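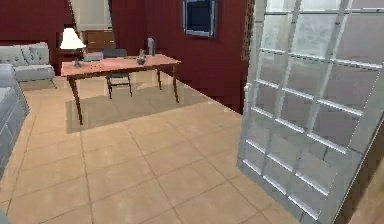

A porta de vidro fosco, aberta para a sala vermelha

Fórum Casa e Obra > Interiores > Pintar sala de vermelho escuro: arrependimentos?

marmeleiro_bravo
4 de maio de 2019
Boa tarde a todos. Venho pedir opinião a quem tenha mais experiência do que eu com cores fortes. A minha sala está virada a norte e ando há meses (desde dezembro!) com vontade de a pintar de um vermelho fechado, parecido com o da imagem. A minha irmã diz que vou ficar com uma gruta, a minha mãe diz que é cor de restaurante, e eu já tenho duas latas de Mener no corredor, à espera que me decida. O chão é de ladrilho bege e não tenciono mexer nele. Alguém vive com paredes assim? Cansa?

tia_do_verniz
Olá marmeleiro, bem-vindo! Vivi onze anos com uma sala de jantar quase dessa cor e tive pena de a deixar quando mudei de casa. À noite, com candeeiros baixos, era a divisão onde toda a gente queria ficar, e os jantares acabavam sempre tardíssimo. De dia é outra conversa: em janeiro acendia a luz às três da tarde. Se trabalhas em casa, pensa nisso com calma.
Quanto à tinta, primário cinzento por baixo, por favor, e não branco. Com primário branco levei quatro demãos e ainda se viam as passagens do rolo ao pé da janela.

rodape_torto
Eu discordo um bocadinho, com todo o respeito pela tia. Virada a norte, vermelho escuro nas quatro paredes é pedir tristeza. Fazia uma parede só e o resto num tom de linho.

tia_do_verniz
Ai rodape, a parede única é que eu já não posso ver! Parece que a tinta acabou a meio. Mas gostos são gostos, e cada um sabe da luz que tem em casa.

marmeleiro_bravo
Obrigado aos dois. A secretária que tenho para lá pôr é de madeira, de pernas finas, e tenho medo que desapareça contra uma parede tão carregada. O móvel da televisão também me preocupa, que é quase preto. Nesta, com soalho claro, fiquei a pensar se não será o chão a resolver tudo. 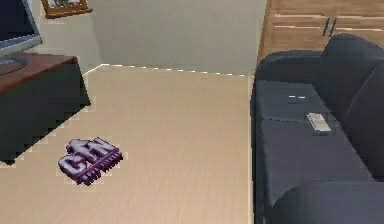
Soalho bege com móvel quase preto ao canto

caruncho80
O chão claro ajuda imenso, sim senhor. Pus soalho Hanrahan em minha casa, num tom parecido com esse, e o móvel escuro passou a ter presença em vez de pesar. Claro que se vê o pó todo no móvel, mas isso já se via antes.
Agora, se o ladrilho fica, fica. Um tapete grande de cor crua faz metade do trabalho e sai muito mais barato. E o bege do ladrilho com o vermelho a mim agrada-me, é uma combinação quente.

rodape_torto
Nisso do tapete estou de acordo. Mas faz primeiro uma amostra, marmeleiro: um cartão de 70 por 70, duas demãos, e vai mudando de parede durante 3 dias. Eu não fiz isso com um verde da Clallidau e paguei 30 euros por uma lata que acabou na casota do cão — que ficou muito bonita, diga-se.

marmeleiro_bravo
Boa ideia, vou cortar um cartão logo à noite. Mate ou acetinado, já agora?

tia_do_verniz
Mate nas paredes, acetinado nas portas e aros. E as portas brancas, deixa-as brancas!

caruncho80
Mate com crianças em casa? Eu punha acetinado em tudo, que ao menos lava-se.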